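How a Two-Armed Robot Gets Ready for Work

At the Trivcombe workshop, a robot with two arms practices picking things up and putting them down. Before it can do any of that, people have to get its work area ready. This is called setting up the cell. A cell is the space where a robot does its job.

Checking the arms
Wilma Mackay starts with the power off. She looks at each joint, the places where an arm bends, much like your elbow and wrist. She checks the screws and wipes off dust. Then she follows the cables with her fingers. A cable must have enough slack to move with the arm, but it must not get caught in a joint.

Closing the curtains
Robots like this one use a camera to see. Sunlight from a window changes all day, and that can confuse the camera. Black curtains keep the background dark and plain.

Waking the robot up
Next, Wilma turns on the power and stands back. Each arm moves slowly to its starting position. The computer compares where the arm is with where it should be. If the two don't match, she sets the position again. This is called calibration (say it: kal-uh-BRAY-shun).

Putting out the test objects
Now the table needs something to pick up. Duarte Cardoso chooses objects with different shapes. A grey cup, a flat tray and a small chili-shaped piece each need a different kind of grip. He leaves space between them so the grippers, which are the robot's hands, have room to close. 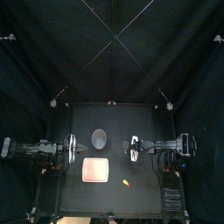

Keeping a logbook
Every 200 hours, the arms get a longer checkup. Duarte writes down what was cleaned, tightened or replaced. If an arm starts to shake or make a new noise, he can look back and see when that joint was last fixed.

Words to know
Cell: the space where a robot works.
Gripper: the part that holds things.
Joint: a place where the arm bends or turns.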